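Home | Current Issue | Notices | Back Issues | Subscribe | Contact

Wanted: room turnover crew for Plavodow House, fall and winter season

We're hiring! Plavodow House is a guesthouse with long-stay bedrooms on the upper floors and short-stay rooms below, and we need people who get real pleasure out of opening a door on a lived-in room and leaving it ready for somebody new. If you're the person who straightens the throw blanket at your friends' houses (we have several of you already), please read on.

The job is room turnover. You'd work in pairs, one on the bed and surfaces, one on the floor and trash, and you'd swap whenever you like. Most guests are lovely and leave very little behind. Some leave a trail! A typical floor on checkout morning has drink bottles, snack wrappers, a phone charger under the nightstand and one sock. Litter gets picked up by hand before the vacuum comes out, every time, even the flat papers that look like they'd go up the hose. They won't, and we've paid for that lesson twice.

Bottles are sorted from the rest. We keep a separate sack on the cart for them, caps on, and the deposit money goes into the crew lunch jar. Food wrappers go in the room bin, and then the whole bag comes out and a fresh one goes in with the rim folded down over the edge so it doesn't slide. Check cords near the bin before you lift it.
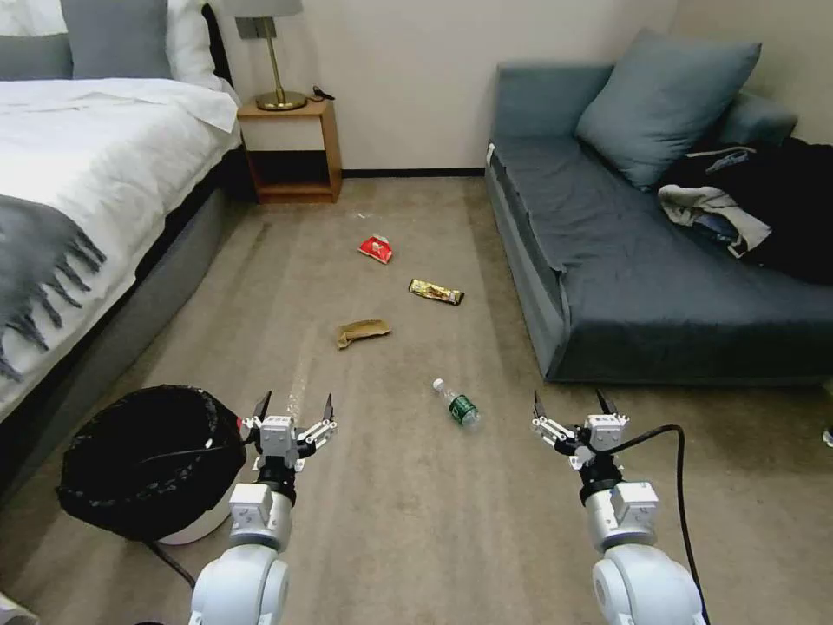 Plavodow Notices, No. 316

Bedrooms on the carpeted side are small, and the beige shows everything, crumbs included. A plastic bottle with a green label is easy to spot in the middle of the floor, and so is a red snack packet, but a crumpled brown wrapper can nearly disappear against the pile, so we like people who look twice. White duvet smoothed, pillows at the head with the gray in front of the white, fringed throw across the foot with the tassels hanging free. Then the lamp, the nightstand and its lower shelf. You'll have your own rhythm within a week or two, and we'd love to hear it if yours is better than ours.

What we're looking for: you can kneel, bend and carry a full laundry sack down one flight. You don't mind hair, crumbs or mystery stickiness. You knock, and then you knock again. Experience is welcome but truly not needed; two of our best people came from a bakery and a bus depot.

What you get: paid training, shoes up to $200 each year, a hot lunch on full shifts, and a starting bonus of $800 once you've finished your first season with us. Shifts start at nine and end by three. We use Zireteo for the schedule and you can trade shifts on it from your phone. Cleaning products are the Nimri unscented line, so this is a good spot for anyone who can't stand perfume. Vacuums are new this year and wonderfully quiet.

Start date is flexible through November. We have places for both regular crew and weekend-only crew, and students are very welcome.

To apply, write a few lines about yourself and any room you've been proud of cleaning, and drop it at the front desk, 1155 Jovness Avenue, marked for Soledad Aravena. No résumé required, though she'll happily read one. She answers everybody, usually within a few days, and will invite you over to walk through a room or two with the crew before you decide.

Posted September 2022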